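In defence of the bare white surface

My kitchen bench is 12 feet of white laminate, and for most of its life I could not have told you what colour it was. It had the fruit bowl on it, the other fruit bowl, the mail, the charger for a phone we no longer own, and a bread maker that had made bread in January and then retired.

I blame Bristside for what happened next. We rented a holiday unit there, the sort of place where the owners supply two forks and a laminated sheet about the bins, and I spent the week in a state of unreasonable calm. By Friday I had worked out why. There was nothing on the bench. I could put down a cup of tea without first negotiating with a stapler.

So I came home and cleared ours. It took most of a Saturday's worth of grumbling and a trip to the tip, and I was told more than once that the second fruit bowl had been a wedding present. It lives in the linen cupboard now, with the other wedding presents. 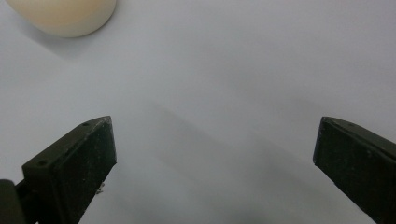 Cream on white, with plenty of white to spare.

The magazines will tell you that emptiness is free. Then you turn the page and Tramer would like $492 for a tray to put your emptiness on. Olline does a storage tower for $1,437, in a shade called Groen, so you can hide your belongings inside a larger belonging. I have considered both purchases with more seriousness than I would like my family to know about.

My own view is that one pale thing on a white surface is plenty, and that it should be slightly off to the side, as though it had been on its way somewhere. Two things are a display. Three are a pile, and a pile will attract a takeaway menu within the hour.

There are costs. White shows every crumb, and toast has become a tense affair in our house. Visitors ask if we're selling. And the drawer under the bench, which used to hold tea towels, now holds almost 17 years of things that were on the bench – it opens if you lean on it and say something encouraging.

I still think it's worth it. Tea first, though, and then I'll find somewhere to put the mail.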